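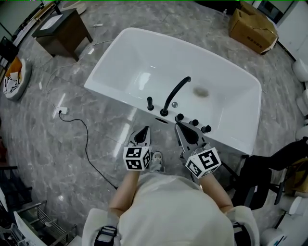 Subject: Re: [springball] Pudell Field and the overtime rule
List: springball, coaches and officials

Replies are in line with the quoted message. I left out the parts on uniforms because that was settled on the other thread.

On March 16, 2021, the Stokley coach wrote:

> We got the draft schedule and have a few problems with it. First, it
> puts us at Pudell Field for three games in a row, and two of those are
> listed as home games for us. Pudell is not our field. Our players
> can get there but the parents who run our chains mostly can't, and the
> home team is supposed to supply the chain crew.

The field at Stokley is closed for reseeding until the end of the month. The town told me this after the first draft went out, and I should have put a note in the second one. I had two choices, which were to move your home games to Pudell or to flip them and give you a long road stretch now with all your home games at the end. I picked Pudell because Bestier already has two late road games and flipping would have given them a third.

On the chains, I agree you shouldn't have to supply a crew for a field that isn't yours. For those two games the officials will bring the chains and Pudell will find people to work them. Pudell has said yes to this. You still need one adult on your sideline to handle the ball exchange.

The permit number for both dates is 2181. Please have it on your phone or on paper. The parks office does check, and last spring a team was kept out of the gate through most of warmups while somebody looked for an email.

> Second, the kickoff times. The draft has us at 9 a.m. against Ishida and
> then the same field isn't used again until 1. Could we start later?

Yes, 10:30 is fine with me and with the officials. Ishida hasn't answered yet. If I don't hear from them by the end of the week I'll leave it at 9, since they have the longer drive and may have planned around it. If anybody from Ishida reads this before they read my other email, an answer here is as good as one there.

> Third, overtime. The rules sheet says each team gets a possession from
> the 25, and then it says "college rules apply after the first period."
> Which college rules? They changed it. Under the one we used before, you
> just kept trading possessions from the 25 and had to go for two starting
> in the third overtime. I don't think our sheet was updated.

You're right, the sheet was never updated. That sentence has been in there for years and everybody read it the way they were used to. I talked with the officials and we would like to stop pointing at another rule book and write out our own version. This is the proposed wording:

Overtime. A coin toss decides who goes first. Each team gets one possession starting at the opponent's 25-yard line, first down and ten. Each team gets one timeout per overtime period. If the score is tied after the first period, play a second the same way, with the other team going first. A team that scores a touchdown in the second period must try for two points. If the score is still tied after the second period, the game is a tie.

I know ties will be the part people argue with. My reasons are practical. We have the lights at Bestier for a fixed time and they go off on a timer that we can't change from the field. Rosters are small, and some players have been on both sides of the ball all afternoon. The playoff seeding can handle ties with no trouble, a tie being half a win. For a playoff game we would keep going with alternating two-point tries from the 3 until somebody wins.

Please send a yes or no from each team. If you want different wording, send the wording.

> Also, we never heard back about the stats from the scrimmage. Our
> quarterback was told he went over 400 yards and he has been telling
> everyone. The sheet we were given doesn't add up to that.

I went back through the sheet. There is a 62-yard catch and run in the third quarter that was entered on two lines, once by the person keeping the Stokley side and once by the person keeping the Bestier side. Take one of them out and he is under 400. It was still a very good day, and the touchdowns are all correct. It was a scrimmage, so none of it counts toward the season totals, but I'll send a corrected sheet.

It does bring up how we keep stats this season. One person should keep the official sheet, and it should be the home team's person. The visitors can keep their own and compare at halftime and at the end. Some things that came up in the scrimmage:

Sacks come off team passing yards and don't go against the runner. One sheet had them as rushing attempts.

A lateral behind the line is a run, even if it looks like a screen. If you can't tell from where you are standing, ask the nearest official at the next dead ball.

Yardage goes to the nearest full yard. Please no halves.

Penalty yards are kept separately and don't go on any player's line.

> Last thing, how many game balls do we need to bring?

Three per team, same as before, and they go to the officials before the coin toss. We had a problem with balls pumped up very hard at the scrimmage and the officials will have a gauge this time.

Still open from my side:

The ambulance standby form is missing from Ishida and Stokley. I need it before the first game or the game can't be played at a parks field.

Bestier owes me a roster with jersey numbers. The one I have has six players with no number and two wearing 44.

Everybody needs to tell me who is allowed to call off a game for their team when there's lightning or the field is bad. Give me one name and a phone number, sent to me directly and not to the list. Last year I got a call from one parent saying the game was off and a call from another saying it was on.

The next draft of the schedule will go out once I have the answer on the 10:30 start. Please don't post the current one on your team pages.

Springball scheduling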